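Trernow open day: soap, steam and a very long queue for scones

I've driven past the Trernow turnoff more times than I can remember and always meant to stop. The Plemlow soap works sits just up the hill from there, in an old butter factory, and twice a year they open the doors and let people wander through. So on May 22, 2021 I finally packed a thermos, put my good boots on and went for a stickybeak.

Getting in

Parking is in the paddock behind the works, and it was pretty soggy after the week's rain. Entry was $9, which got you the tour, a cup of tea and a little bar of soap the colour of a Granny Smith. The tours leave from the old loading dock. I missed the first one because I was in the wrong queue (the scone queue, no regrets) and got onto the next.

The boiling room

You smell it well before you see it. I was expecting lavender and got something more like warm candle wax with a bit of lemon over the top. There are 2 big kettles in there and they told us each one holds 950 litres, so when they make a batch of the plain olive oil soap they are really committing to it! Our guide had worked there since leaving school and had a lovely dry way of explaining things. The oils go in first, then the lye solution, very slowly, then a lot of stirring and waiting. Someone's kid asked whether you could swim in it and got a very firm answer.

Past the kettles is the curing room, my favourite part of the whole place. It's cool and dim and lined with racks from the butter days, and the bars sit there for weeks getting harder. You're allowed to pick one up from the older racks and one from the newer racks to feel the difference. The older one was like a river stone. The newer one took a thumbprint, and I'm sorry to whoever ends up with it.

Scents and small bottles

Upstairs is all bright and white, quite a change after the kettles. They blend the fragrances up here, and there was a tray of paper strips to sniff. Panagiotou is the one they're known for, a fig and bay leaf scent named after the family that started the place, and it really is gorgeous - green and a bit peppery. Piso is newer and smokier and I couldn't make up my mind about it. I went back three times and still couldn't tell you. My sister would love it, my mum would open a window.

A marbled white tabletop, a small clear bottle with a silver cap and a WE JUST LOVE VANS top:
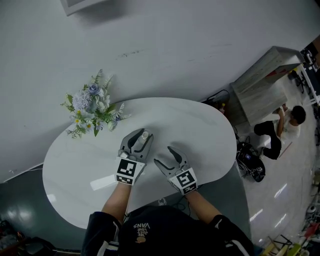

The shop and the scones

The shop is through the old cold store, and you could lose a good hour in there. They stock 136 different products, according to the sign over the door, and I believe it. I came away with two bars of the fig one, a bag of offcuts (much cheaper, all odd shapes, perfect for the laundry trough) and a wooden soap dish I didn't need. Card only at the till, so don't do what I did and go hunting through the car for coins.

The scones were worth the queue. Date or plain, with proper thick cream and a plum jam that was a bit tart, just how I like it. We ate them on the grass out the front, looking down over the valley, and the sun came out for the last half hour.

If you're thinking of going

The next open day is in July. Wear closed shoes, they won't let you into the boiling room in sandals. The stairs are steep and there's no lift, though you can do the whole ground floor and the shop without them. Dogs are fine on the grass but not inside. And get there early if you want a date scone, as they'd sold out by the time I went back for seconds.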